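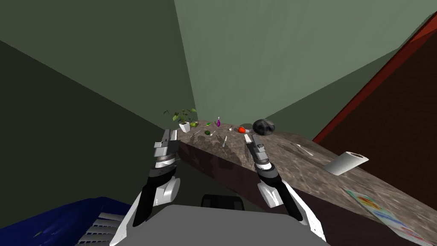

Opened by: Site Support, second line
Role: Network and print services, Brutlow office

Ticket 241 – Label printer drops jobs after idle period
Status: Monitoring
Last updated: 2022-11-27

Fault as reported: the label printer in the Brutlow post room stops accepting jobs from the Politis stock system after a quiet spell. Jobs show as sent on the server and no label comes out. Switching the printer off and on clears it until the next quiet spell. The Esine office has the same model and has not reported the fault.

Checks so far:
Cable and wall port swapped. No change.
Printer firmware compared with Esine. Same version.
Test page from the front panel prints normally while the fault is present, so the print head and roll are ruled out.
Ping from the server fails during the fault. The printer still shows its address on the panel.

The address was the next thing to look at. Brutlow hands out addresses from the Sitine router, and the printer had been given one ending in 57. The stock system had the same address typed in by hand. The lease log shows a second device asking for 57 twice in November – a handheld scanner with a fixed address set on it and never recorded.

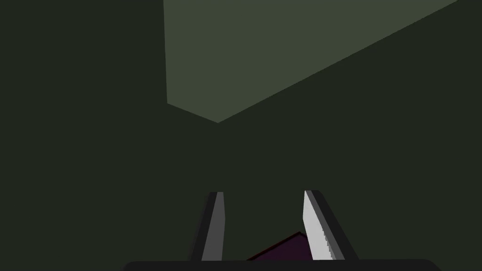
Scanner moved to automatic addressing. Printer given a reservation ending in 48, and the stock system entry changed to match. Old jobs cleared from the queue before restart.

Retest: left idle overnight, then sent a batch from Politis. All labels printed. Ping steady at under 2000 ms timeout with no losses.

Still open: the printer's sleep setting differs from Esine (on here, off there). Left on for now so that only one thing changes at a time. If the fault returns, turn sleep off first and note the time of the last good job in this ticket before restarting anything.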